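Welcome back, everyone. Before we start, please put your name on the sign-in sheet and take a copy of the reading from the pile by the door. If you missed the first meeting, don't worry, I go over the important part again below.

## Unit 3: How a folktale gets around

Last time we read the Grurkholm version of the miller's tale, the one where the miller's daughter gives away her hands to pay her father's debt and has to get them back by the first snow. Many of you told me you knew something like it already, from a grandmother or a picture book or (in two cases!) a cartoon, and I was so pleased, as that is exactly where I want to begin this week.

Folktale scholars like to sort stories by plot, and there are big printed indexes that give each plot a number. The catalog I use for this course, which you will find at the library desk, lists a little more than 2,000 plots. You do not have to learn the numbers. What I would like you to learn is the difference between a **tale type** and a **motif**, and I will ask you about it again in December.

A tale type is the whole plot, start to finish, in the order things happen. A motif is a smaller piece that can break loose and turn up somewhere else: a glass hill, a talking fish, a hand that works without its owner.

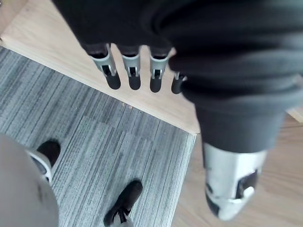
*Fig. 1. Four fingers, side by side.*

Take the hand motif, as we'll be living with it for a while. In the Grurkholm tale the lost hands go on spinning wool at night in the mill. In the version from Esine they are kept in a flour chest and knock on the lid whenever somebody tells a lie. The plot around them has changed almost completely (there is no father in the Esine story at all, and no snow), but a listener from one village would sit up and say, "Oh, I know those hands." When you feel that little jolt of recognition while you're reading, stop and write it in the margin. It is usually a motif.

Now, why do the pieces move? I was taught as a student that stories traveled along trade roads, like salt, and I still think there's a good deal in that. But they also travel with marriages, with soldiers, with hired girls who told them to other people's children, and later on with cheap printed booklets. Our reading packet has 17 versions of the miller's tale, and at least 3 of them, to my ear, come straight out of a booklet. Listen for the stiff opening sentence and the moral stuck on at the end.

A teller also trims as she goes. If her listeners have never seen a mill, the mill becomes a bakery or a forge. Numbers tend to stay put, and so do rhymes. I have heard people forget the name of the hero and the reason for the quarrel and still say the rhyme without a slip.

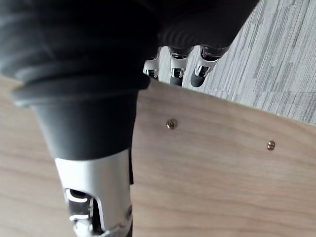 **READING & HOMEWORK**

- Read the Drelto and Esine versions, packet pages 17 to 34. The Drelto one is long and wanders off to a wedding in the middle; be patient with it, the wedding comes back.
- Make a two-column list for each: plot steps on the left, motifs on the right. Messy is fine, I only want to see your thinking.
- Ask someone older than you for a story they were told as a child. Write it down in their words, with the pauses and the "no, wait" parts left in.
- Optional: the short Baek essay on hired girls as storytellers. It's a bit dry at first, but the letters she quotes are lovely.

Next meeting we'll read a few of your collected stories out loud, so bring yours even if it's only half a page. My office door is open until 5:00 if you'd like to talk one over beforehand, and there is generally tea.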